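Re-zeroing the pick cell after the pad change

The gripper pads on the Cleltari cell wore down again, so on Friday, January 16, 2026 I swapped them and redid the tool offset. Notes are mostly for Endang, who has the cell next week.

Pads first. Clean the finger faces with alcohol, let them dry, fit the new pads, then close the gripper at low force and leave it for 9 minutes. The old offset is useless after that. Delete it, don't edit it. I edited it in July and chased a bad approach height for two days. 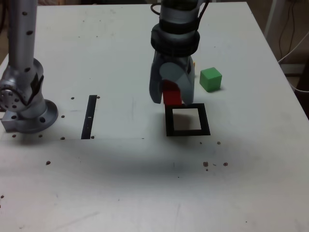
For the check I run pick and place on a block into the black square outline at low speed. Watch the block from the side on the way down. If one corner reaches the table first, the wrist angle is off and no offset will fix it. Mine was off. I loosened the gripper flange, reseated it and tightened the screws crosswise in 3 passes.

After that the program ran 315 cycles with 7 misses, all of them early, before I lowered the approach speed. Grip force is back at the old value.

Still open: the cable at the wrist needs a new tie, and Pascal has the only spare set of pads.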